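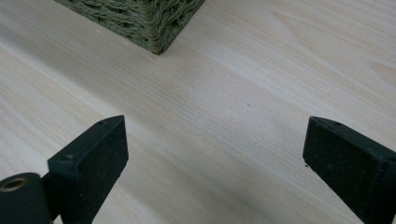
Figure 4. Wrist view at the start of an approach, fingers open, basket ahead on the pale wood tabletop.

Print this page | E-mail this article

4. Data collection by the student teams

4.1 Setting and task

The recordings come from a one-semester project course at Gerport, taught every September to students who have, on the whole, signed up because the lab course they wanted was full. Each team received one hand-held gripper, one table and one instruction sheet. The task was to move small household items into a woven basket and to do it the same way each time, a request that sounds modest until it is put to undergraduates at four in the afternoon.

The gripper is a printed copy of the Plodau design with two block-shaped fingers and a camera looking out between them. A student holds it, squeezes, and carries the item over. The arm that later repeats the motion sees much the same view as the student's gripper did, so there is little to translate from one to the other. Figure 4 gives an idea of how much of the view is taken up by the fingers themselves and how little of the basket can be seen at this stage of an approach. A policy trained on such views has to learn to head for a corner of something green and trust that the rest is attached.

4.2 Amount of data

The teams recorded 2861 demonstrations. We had asked for 700 per team and there were 4 teams, so the total came out ahead of the plan, a first for this course. The surplus came from one team that had not read the stopping rule. We kept its extra work and did not raise the matter.

Of the full set, 611 demonstrations were dropped. The most common fault was a recording begun after the item was already in the fingers, which is an efficient way to learn how to have picked something up. Other recordings ended before the release, or showed the student's free hand straightening the basket in the middle of a trial. A handful contained no task at all and appear to have been made while the gripper was lying on its side during a break. The remaining 2250 were used for training.

4.3 Labels and review

Each team marked the start, grasp and release in the recordings of another team. The idea was that students would be stricter with strangers than with themselves. They were. Two teams exchanged rather cold comments over what counts as a release, and the definition in our instruction sheet ("when the item is let go") proved to be of no help to either side. We now use the first moment at which both fingers have lost contact with the item, and the comments have stopped.

We followed the review form of Mac an tSaoi with one change. The original asks for a score for "smoothness" on a ten-point scale. Our students used only the scores seven and eight, whatever they were shown, so we replaced the scale with a yes or a no.

4.4 Tabletops

All tables had the same kind of light wooden top. This was a matter of furniture supply and should not be taken for experimental design. The grain is fine and nearly straight, and in an early run the policy seemed to take some interest in it: turning the table by a quarter turn made the arm hesitate over bare wood. We therefore asked every team to turn its table between sessions. Compliance was good in the first week. By the third, we had begun turning the tables ourselves in the evening.

The Ekaston group, which repeated part of our protocol on a gray bench, reports no such trouble, though its students used a different basket and a good deal more tape. We return to the comparison in Section 6.

This site uses cookies to remember your reading preferences. Accept | Settings

Contact the editorial office | Copyright the authors | Back to top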